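O cacifo guarda mesmo as tuas coisas?
Um texto para quem gosta de desconfiar 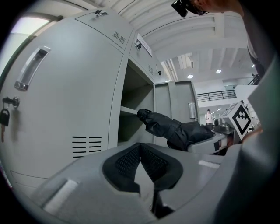 Dizem-te na escola ou na piscina: "Deixa tudo no cacifo, que fica seguro." Será? Antes de acreditares, vale a pena perceber como funciona um cacifo de metal.

Um cacifo é um armário estreito, feito de chapa dobrada. A chapa é fina. Se bateres nela com os nós dos dedos, ouves um som oco, parecido com o de uma lata. Então porque é que não se amolga logo? Por causa das dobras. Faz a experiência com uma folha de papel: em pé, lisa, cai. Dobrada em harmónio, já se aguenta. Com a chapa acontece o mesmo.

Para que servem as ranhuras?

Muitas portas têm filas de cortes compridos, como grelhas. Há quem jure que servem para espreitar se o cacifo está ocupado. Eu não acredito muito nisso: tenta espreitar e diz-me o que viste. Servem para o ar passar. Uma toalha molhada fechada numa caixa sem ar demora imenso a secar e ganha um cheiro horrível. As ranhuras ajudam, mas não fazem milagres – se lá deixares as meias da ginástica uma semana inteira, o cheiro encontra a saída pelas mesmas ranhuras.

E a chave?

A fechadura de muitos cacifos é uma pecinha redonda. Quando rodas a chave, uma lingueta mexe-se lá atrás e prende a porta à estrutura. A lingueta é pequena. Trava um curioso, trava um colega distraído, mas não é um cofre de banco.

Agora a parte de que mais desconfio. "Cada chave é única", dizem os anúncios. Na piscina de Brarov há 400 cacifos, e a Smaranda Rusu, que lá trabalha, contou-me que a marca usada, a Pasus, fabrica 1.070 chaves diferentes para este modelo. Chega para aqueles cacifos todos, sim. Mas a marca vende cacifos a muitas outras piscinas, por isso algures haverá uma chave igual à tua. Única, portanto, é exagero.

Deves ter medo? Não. Quem tivesse essa chave precisava de saber qual é a porta certa. Mesmo assim, eu não deixava lá dentro uma coisa de que gostasse muito.

Uma experiência para fazer em casa

Põe um pano húmido numa caixa fechada e outro igual numa caixa com furos. Espera até ao dia seguinte e toca nos dois. Não acredites em mim, vê tu qual deles secou mais.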